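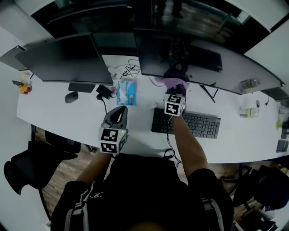 I have read a lot of advice about shared desks over the years and most of it was written by people who sell shared desks. We moved to the long curved kind in November. The pitch, which came with a booklet, was that a curve makes people talk to each other. I can report that people talk to each other as much as they ever did and that the drinks bottles now have further to roll.

My complaint is with wiping it down. White desks look lovely in a brochure. Give one a week and you can see every ring and crumb, plus a grey patch where each mouse lives. Skedesard, who supplied ours, recommend a special spray and a special cloth. I bought neither. A purple cloth wrung out in warm water with a drop of washing-up liquid does the job, and I would like to see anyone pick out the bit done with the spray. Sveva Marino says I am being tight. She may be right, but she hasn't picked it out either.

The real trouble is that you can't wipe what you can't reach. Monitors back to back, keyboards on both sides, a packet of tissues that has settled in the middle, and then the cables. There is a knot of black ones between the screens that I have stopped trying to understand. We were sold cable tidies as well (20 of them, in a bag) and I think they are still in the bag.

So what I do is lift the keyboard, wipe under it, put it back slightly crooked and move on. Bottles get picked up one at a time. I don't unplug anything. I did once, in the old Rorcombe office, and lost somebody 31 pages of a report.

I'm told clearing the desk completely every evening is the answer. Landry swears by it. Landry also has a desk to himself with a door he can shut, so I take that with some salt. Things creep back by ten in the morning whatever you do, usually the same little bottles and adapters in the same places.

Next month they want to try plants down the middle. I have asked who is going to water them and am still waiting to hear.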